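Automation Workshop Unit, Kerkley Technical College
Handout 6: Judging a two-arm kit before you buy it
Product under review: Drirneo bench kit, with the Pletitz service plan
Please bring this handout to the July practical.

1. What is on offer

Drirneo sells the kit in three parts. The first part is the pair of arms with their grippers. The second is the set of cameras, with small ones at the wrists and others that look at the bench from a distance. The third is the software, which records what the arms do while a person guides them, and later tries to repeat it. The table is not included in the price, and many buyers discover this only when they read the delivery list.

The Pletitz plan is separate. It covers replacement fingers, calibration by remote session, and one visit by a technician each year. You can use the kit without the plan. You cannot buy the plan for arms of another maker.

2. The wrist view

When you evaluate such a kit, begin with the wrist camera. The fingers should be visible at the bottom of the image at all times, because the software uses their position to decide how far the gripper is from the object. A plastic container with a ball in it, placed on bare wood, is a fair first target. Clear plastic is harder than it looks. The walls take the colour of whatever is near them, and a ball behind a cloudy wall seems paler than it is. 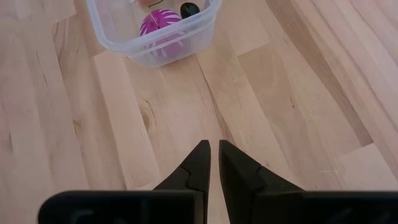

The supplier's guide recommends 70 demonstrations for each task before the first training run. In our opinion this is enough for one object on a plain surface and not enough for a container with mixed contents. Write down your own number in the log, together with the name of the person who guided the arms. Different hands give different habits to the robot.

Points to check at this stage:
Does the wrist image stay sharp when the arm moves slowly?
Can you still separate the finger tips from a dark object?
How long is the delay between your hand and the screen?

3. Working in a shared room

Most of you will not have a closed laboratory. You will have a corner of a big room, with other people passing and the ceiling lights of the building. The wrist camera does not look only at the table. As soon as the arm turns upward it sees light fixtures, ducts, doors and faces, and all of this goes into the recording. You must decide before the purchase who may see these recordings and where they are kept. The Drirneo software stores everything on the local computer unless you change the setting. 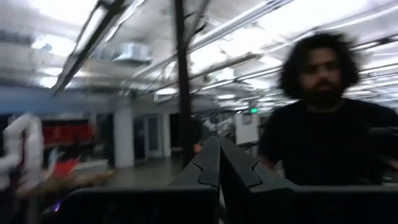
Nasution wrote to us after reading the previous version of this handout: "I would put the recording question on the first page. We used the same kit for nine weeks, and our biggest cost was the time to go through old files and remove the parts with people in them. The arms themselves gave us little trouble. Ask the seller if the software can blur faces on its own, and ask to see it done."

We put this question to the seller. The answer was that blurring is planned for a later release. For the moment you should treat it as absent when you compare offers.

4. The bench layout

The arms need a rigid frame. If the frame moves, the calibration is lost, and the error is small enough that you may not notice it for a whole afternoon. Mount the arms on opposite side rails, so that each can reach the middle without crossing the other. Keep the cables behind the joints and leave a loop with some slack. The computer can stand on the floor near the table, but not where somebody will kick it. 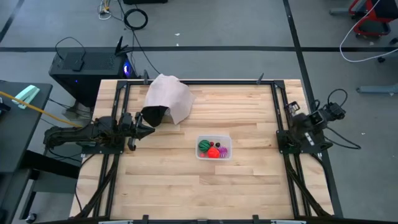

Cloth deserves a paragraph of its own. A rigid object has one shape, and the gripper either holds it or does not. Soft fabric changes its shape with every touch, and dark fabric near a dark gripper is difficult for a camera to read. When a seller shows you only boxes and blocks, ask for a demonstration with cloth. Ask also for the arm that is not working to be parked in its folded position, and look at how it behaves when the program starts again.

5. The price

The service plan costs $978 per year. It is fair value if you damage fingers often, as beginners do. An experienced group can print its own fingers and may prefer to pay for single visits. The plan does not cover cameras.

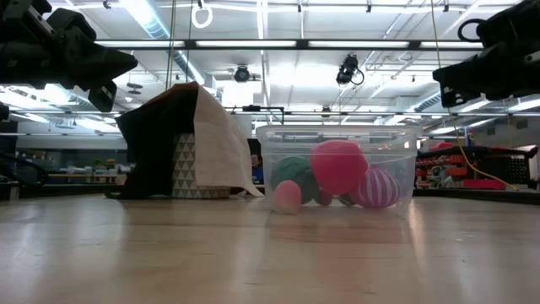 A camera placed low at the side of the bench gives you the height of objects, which the top view cannot give. Its weak point is reflection. A glossy table top shows the ceiling lights as bright lines, and a mirrored copy of each object under the real one. We advise a matte finish, or a test of the table under your own lights before you order.

6. For the practical

Each group writes one page. Say which parts of the kit you would buy, which you would make yourselves, and if you would take the plan in the first year. Give your costs in Canadian dollars. Hand it in at the unit office before 4 p.m.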